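Home | Notes | Bench | Archive | Contact

Wrist camera exposure, and a second go with the Plilten fingers
16/02/2024

I said in the last post that I would stop changing two things at once. I then changed the fingers and the camera settings on the same evening, so the first set of logs went in the bin and I started over.

The arm is the same one as before, run from the Trostedano controller. The fingers under test are the Plilten pair, long and tapered, against the shorter Noiphan pair I have used since June. The camera stays on the wrist in both cases. Moving it would mean a new hand-eye calibration and I did not want that mixed in.

The task was to pick one item out of a clear plastic box of toiletries and set it down on the bare table. Elin Kneath suggested toiletries after I complained that blocks were telling me nothing. Tubes roll, they lie across each other, and the box walls leave little room for a finger to get down the side.
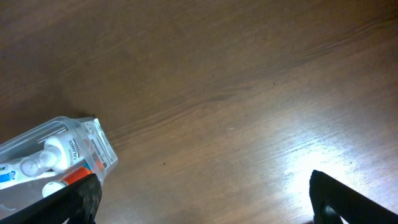

Auto exposure was the first problem. The table has a gloss finish and the light at Skisgate comes from one side, so part of the surface goes close to white in the wrist view. When the arm moves across that patch the camera pulls the exposure down, and the inside of the box goes dark just as the detector needs it. With exposure left on auto I lost the target in 17 approaches out of 70. With it fixed, and the gain fixed too, I lost it in 13. That is less of a gain than I expected. Most of the remaining losses were plain occlusion, with the left finger between the lens and the thing it was about to grip.

That is the main cost of the Plilten fingers. They reach further, and they also cover more of the lower part of the view. The Noiphan pair hides less but bottoms out on the rim of the box before it gets to anything lying flat. I could tilt the wrist to get round this — Malcolm Dawber does so on his setup — but then the approach is no longer vertical and the box tends to slide.

Grip itself was fine with both. The textured face on the longer fingers holds a tube well enough at low force. I had the force limit too high for the first few runs and brought it down in small steps.

One note on the controller. The gripper position it reports lags the camera stamp, and the lag is not constant. I now log both clocks and line them up afterwards. Over 608 samples the drift was small enough to correct with a straight line fit, though I would not trust that for a longer session.

Next is a polarising filter on the lens, with nothing else changed. If that deals with the glare I will go back to auto exposure and repeat the same 70 approaches.

Filed under: Grippers, Cameras, Bench notes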